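4.2 Practice task: container and refrigerator

Do this task after the Stalto arms have passed the joint check in section 4.1. Allow 30 minutes for the first try.

1. Stand the refrigerator on a firm base and leave its shelves bare.
2. Open the door fully by hand. The Wakari program does not open doors.
3. Set the arm speed to 30 percent.
4. Hold the container at the right gripper and press Close. Keep your fingers outside the jaws.
5. Press Start. The right arm raises the container in front of the shelves - the left gripper stays open.

Caution: Cables must have slack before every start. If a cable becomes tight, press Stop and wait 2 seconds before you touch it.

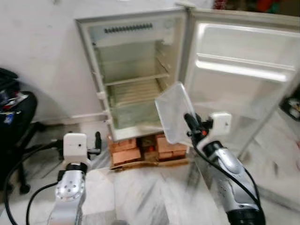 Koen Willems writes that his arm stopped too low until he measured the shelf height again, after he had changed the base. Enter this height new each time the refrigerator is moved.

If the display shows code 1256, repeat the joint check.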